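A **countertop microwave oven** is a small electric appliance that heats food with microwave radiation inside a closed metal cavity. It stands on a counter, shelf, table or cart and plugs into an ordinary wall outlet. It differs in this from the over-the-range microwave, which is fixed under a cabinet, and from the built-in microwave, which fits into a framed opening.

## Construction

The outer case is usually a sheet of painted steel bent over the top and both sides. White, black and bare metal are the common finishes. The door takes up most of the front, with the controls in a narrow strip beside it, most often on the right. The door window is backed by a metal screen with small holes, which lets light through and keeps the microwaves in.

Behind the control strip, out of reach of the user, are the transformer or inverter, the magnetron and a cooling fan. This is the heavy side of the appliance, and a person lifting one will feel it pull to that side.

### Cord and label

The power cord leaves the case at the back. It is kept fairly short on most models so that it does not hang over the edge of a counter. When an oven is unplugged for cleaning or moving, the cord is often laid across the top of the case, where it stays off the floor and the plug remains in sight.
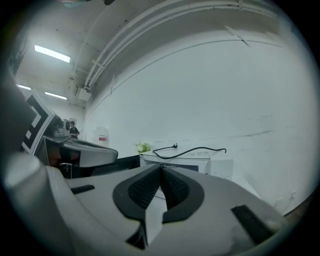 Cords are normally supplied with a grounded plug in countries where such outlets are standard. Manuals advise against extension cords and against sharing an outlet with a kettle or toaster. A damaged cord is replaced as a complete part and is not taped or spliced.

The rating label gives the voltage, the power drawn and the serial number. Its place varies by maker. Additional stickers, such as inventory labels in offices and rental apartments, are commonly put on the top panel or the side.

## Cavity and turntable

The cavity is a box of coated or stainless steel. In most countertop models a glass plate rests on a roller ring and is turned by a small motor under the floor. The turning evens out the heating, which would otherwise be stronger in some spots than in others. Flatbed models have no plate and use a rotating antenna below a fixed ceramic floor.

The plate and ring lift out and can be washed in a sink. The oven should not be run without them unless the manual allows it.

## Doors

Most doors are hinged on the left and swing outward, so the user needs free space on that side. An oven pushed against a left-hand wall may not open fully, and wide dishes then have to be put in at an angle. Drop-down doors are found on some older and some built-in models.

Interlock switches in the door frame cut the power when the door is opened. An oven with a bent door, a broken latch or a damaged seal should not be used.

## Containers

Food is heated in glass, glazed ceramic or plastic marked as suitable for microwave use. Color is no guide to whether a plastic container is suitable, and the mark on the base should be checked. Lids are loosened or removed so that steam can escape. Containers with metal trim can cause sparks.

Open containers are held level while being placed on the plate. Deep ones are easier to put in when the door is fully open and the hand can come straight from the front. 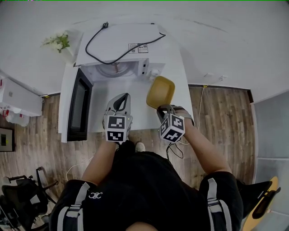

## Placement

Manuals give clearances for the back, sides and top of the case. The vents must stay open, and cloths, mail and bread bags should be kept off them. A loose cord on top is moved away before the oven is plugged in and used.

In a survey of 390 rented kitchens in Loltow, Radek Gajdoš found that the countertop was the most common place for the oven, followed by the top of a low refrigerator. In 9 of the kitchens it stood on the floor. The survey was printed by Harasym in a booklet on small apartments.

## Cleaning

The oven is unplugged first. The cavity is wiped with a soft cloth, warm water and a little dish soap, and the door seal is wiped separately. Dried splashes can be loosened by heating a bowl of water for 2 minutes and leaving the door shut for a while before unplugging. Scouring pads scratch the coating, and bare spots may rust.

## See also

- Convection microwave
- Toaster oven
- Kitchen cart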